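Subject: Re: [skilness-walkers] Best way to do the Senent loop?

> Has anyone walked the whole Senent loop in one go lately? I've got the old
> leaflet but it says 84 minutes for the first leg and I can't believe that
> was ever right. Also, is the ford passable in March?

Oh, I'm so glad someone else is doing this one! I went round last month with two friends and we loved every bit of it (even the bog). The leaflet time is for the lower path, which closed when the bank slipped. Going over the top you climb 372 metres and the views back to Skilness are wonderful — do stop at the second gate and turn round.

The ford was fine for us, just over the ankle. After heavy rain I'd use the footbridge at Hudance instead, which adds a bit of road but has a very good bench.
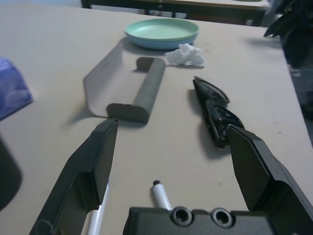 For the way down, keep the wall on your left until the sheepfold, then follow the stream. My old map shows a path straight through the plantation and it's hopeless now, all brambles. Parking at the chapel was 80p in coins when we went, and the machine wouldn't take cards.

If you'd like company I'm up for doing it again — I could meet you at the chapel at 9 in the morning. Bring a flask!

> Also happy to hear about shorter routes if the whole thing is too much.

The Frerichs wood circuit is lovely and you can be home for lunch.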